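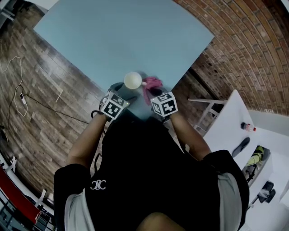 Abb. 4.1 Arbeiten an einer hellblauen Tischplatte, beide Arme nach vorn gestreckt.

Kapitel 4
Greifraum, Tischhöhe, Haltung

Lernziele: Greifraum in Zonen einteilen. Tischhöhe für Sitz- und Steharbeit bestimmen. Statische und dynamische Muskelarbeit unterscheiden – mit je einem Beispiel aus dem eigenen Betrieb.

Vorwissen: Kapitel 2 (Körpermaße, Perzentile). Wer das übersprungen hat, bitte zurück zu Tabelle 2.3, ohne die geht es hier nicht.

4.1 Worum es geht

Ein Tisch ist schnell gekauft. Höhe passt ungefähr, Platte groß genug, fertig. Drei Monate später Nackenschmerzen in der Frühschicht. Der Fall kommt in der Praxis ständig vor und fast immer liegt es an denselben Größen: Höhe der Arbeitsfläche, Abstand zum Teil, Blickwinkel, Dauer.

Beispiel Gronalen, Versandabteilung. 534 Päckchen pro Schicht an einem Packplatz, Klebeband hinten links, Etiketten hinten rechts. Beides im äußeren Greifraum. Jedes Päckchen also mindestens zwei weite Griffe, der Rumpf geht jedesmal mit. Wumpini Nyarko hat den Platz im August neu vermessen und die Spender nach vorn geholt, sonst nichts. Auf diesen Fall kommen wir in 4.5 zurück, bitte die Skizze im Arbeitsheft schon mal anlegen.

4.2 Greifraum

Gemeint ist der Raum, den die Hände vom Arbeitsplatz aus erreichen. Drei Zonen:

Zone A – direkt vor dem Körper, Ellenbogen nah am Rumpf, beide Hände im Blickfeld. Montage, Schreiben, alles Genaue.

Zone B – Unterarme schwenken zur Seite, Oberarme bleiben weitgehend ruhig. Werkzeug, Kleinteile, häufig gebrauchtes Material.

Zone C – Arm gestreckt, Schulter arbeitet mit. Nur für seltene Griffe. Behälter, Ablage, Papiere.

Jenseits von Zone C muss man sich vorbeugen oder aufstehen. Kommt das mehrmals pro Stunde vor, ist der Platz falsch eingerichtet. Merken: Bemessen wird nach den kleinen Personen, nicht nach dem Durchschnitt. Wer lange Arme hat, kommt auch an nahe Teile heran, umgekehrt eben nicht. Bei der Beinfreiheit ist es anders herum, dort zählen die großen.

4.3 Tischhöhe

Ausgangspunkt ist immer die Ellenbogenhöhe. Bei leichter Handarbeit liegt die Arbeitsfläche knapp darunter. Bei Feinarbeit höher, die Arme brauchen dann eine Auflage. Bei Arbeit mit Kraft deutlich tiefer, damit das Körpergewicht mithilft.

Achtung, Arbeitshöhe ist nicht gleich Tischhöhe! Auf der Platte steht meist noch etwas – eine Vorrichtung, eine Kiste, ein Schraubstock. Die Höhe des Werkstücks wird abgezogen. Häufigster Fehler in der Prüfung überhaupt.

Verstellbare Tische lösen das Problem nur, wenn sie auch verstellt werden. Siu-fong Tai hat dazu bei Ostero nachgefragt: von 60 verstellbaren Plätzen wurden 7 beim Schichtwechsel neu eingestellt. Der Rest blieb, wie er war. Gründe siehe 4.6 (Kurbel klemmt, keine Zeit, keine Einweisung).

4.4 Statische Haltearbeit

Ein Muskel, der hält, wird schlechter durchblutet als einer, der sich bewegt. Er ermüdet also früher, obwohl von außen kaum etwas passiert. Typisch: vorgehaltene Arme ohne Auflage, gesenkter Kopf, gebeugter Rumpf. Schon das Eigengewicht der Arme genügt als Last, ein Werkzeug kommt noch dazu.

Abhilfe in dieser Reihenfolge prüfen: Teil näher heran. Fläche anheben oder neigen. Arme abstützen. Tätigkeit wechseln. Pausen sind wichtig, ersetzten aber keine vernünftige Anordnung.

Aufgabe zum Einstieg

Eigenen Arbeitsplatz aufsuchen, Maßband mitnehmen. Ellenbogenhöhe im Stehen und im Sitzen messen, dann die tatsächliche Arbeitshöhe. Differenz notieren. Anschließend die fünf meistgebrauchten Gegenstände den Zonen A bis C zuordnen. Ergebnis wird in 4.5 gebraucht.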